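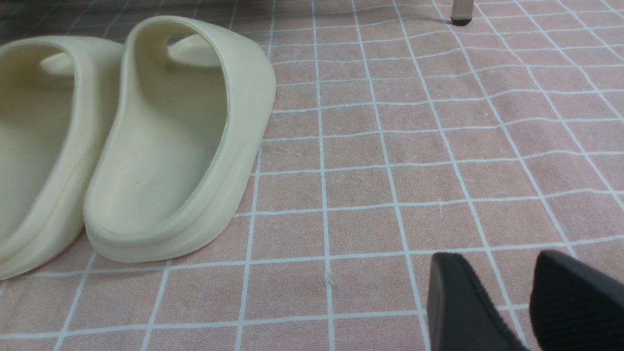
*Figure 4.1 Cream slide sandals, side by side on a pink mat with a white grid.*

# Chapter 4: Shoes at the Door

If you want to know how a household really runs, start with the floor just inside the front door. I have been teaching home management for a good many years now, and I still find that students come to this chapter expecting it to be the dull one, sandwiched as it is between the kitchen and the linen cupboard, and then stay behind afterwards to tell me all about their mother's rules for boots (there are always rules for boots!).

We shall spend this chapter on footwear: where it is put down, how it is paired, how it is cleaned and where it goes when the season turns. Slides like those in Figure 4.1 make a gentle place to begin. They have no laces to tuck in and no buckles to fasten, and the wide strap leaves an opening you can slip a foot into without bending down. A shoe of this sort is picked up and put down many times a day, often by someone carrying something else, and so it tends to wander. You will find one under the sofa and its partner by the back step, and a good ten minutes of the morning has gone.

Look for a moment at how the pair has been set down, with the heels together at one end and the toes pointing the same way. In the Antoniuk household, which we shall visit several times in this book, Roksolana Antoniuk calls this "parking", and she taught it to her children before they could tie a bow. Her brother-in-law, Stepan Lytvynenko, prefers the heels to the wall so that he can step straight in on his way out. Both are perfectly good systems – the trouble only starts when two people under one roof use different ones and neither has mentioned it.

A pale shoe asks a little more of us than a dark one. Small specks show up on a cream footbed that you would never notice on a navy one, and the curve inside the rim is where grit likes to settle. We shall come to washing in Section 4.3, where you will need a soft brush, a bowl of lukewarm water and an old towel. Please read the care label before you start, and do keep shoes away from the radiator while they dry, however cold the morning.

## Before you read on

Keep a shoe diary for one week. Each evening, note down which shoes are by the door, which have strayed, and who last wore them. When Miroslava Karpenko set this task for her evening class one February, the group found that the strays were nearly always slippers and slides, and hardly ever the smart shoes. See whether your own home agrees.

## Words you will meet

**Footbed** – the inner surface that the foot rests on.

**Rim** – the raised edge running round the footbed.

**Resting place** – the spot where a pair is kept while in daily use, as opposed to its storage place, where it spends the months out of season.

## 4.1 Choosing a resting place

Begin with the door that is used most, even if it is not the front one. Stand there in your socks and notice where your hand goes for the wall.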